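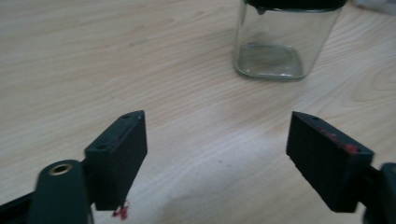 Square glass jar with black lid, on a light wood table.

Cerkus Square Storage Jar
Sold by Trudora Home Goods
Item no. 1467
Page updated 2018-11-07

The Cerkus jar is a clear glass jar for the kitchen shelf or the table. It has a square footprint with rounded corners, so several jars can stand side by side and little space is lost between them. The base is thick, and this gives the jar a good weight in the hand. The lid is black.

We have sold this jar since April, when we stopped with the round model. Many customers wrote to us that the round jars took too much place in a narrow cabinet. If you have still the round ones at home, please note that their lids do not fit on the square jar.

What to keep in it
The jar is good for dry food such as rice, lentils, sugar, ground coffee and tea. It can be used also for jam and honey that you will finish soon. We do not recommend it for home canning. The lid closes well for daily use but it is not made for boiling under water.

Details
Material of the jar: clear glass
Color of the lid: black
Sold in: packs of 2 or 10
Replacement lids: available, please order separately

Washing
Wash the jar with warm water and soap before the first use. The glass part can go in the dishwasher. The lid should be washed by hand and dried fully before you close the jar again. After sticky or dark food, look also at the inside just under the lid, where small drops like to stay. A soft bottle brush reaches this place easily. Please do not use steel wool.

Do not pour boiling water in a cold jar. Thick glass warms slowly and it can crack.

On the table
Glass with a heavy base can leave marks if it is pushed across the wood, especially when there is sugar or salt under it. Lift the jar when you move it. For tables with a light wood surface we suggest to wipe with a slightly damp cloth and after that with a dry one, always along the grain.

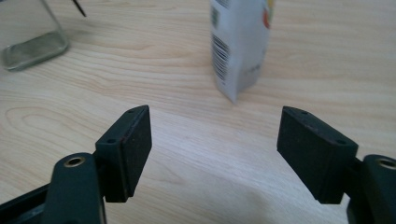
A wood surface with some gloss shows dull spots sooner than a matte one, and you will notice them best in light from the side. If a ring from a wet jar has stayed on the wood, leave it to dry for one day before you try any product on it. Many rings become weaker alone. For the others, our customers often buy the Gurnholm wood cream, which you find under Care Products. Test it first on a place which is not seen, for example under the table edge.

Packing and delivery
Each jar is wrapped in paper and has its own place in the carton. The pack of 10 comes in one carton with dividers. If a jar arrives broken, please keep the carton and send us a photo of it within 46 hours from delivery. We will send a new jar without cost and you do not need to return the broken one.

Goes well with
Tatlı sugar spoon, short handle
Gurnholm wood cream
Paper labels for jars, white
Replacement lid, black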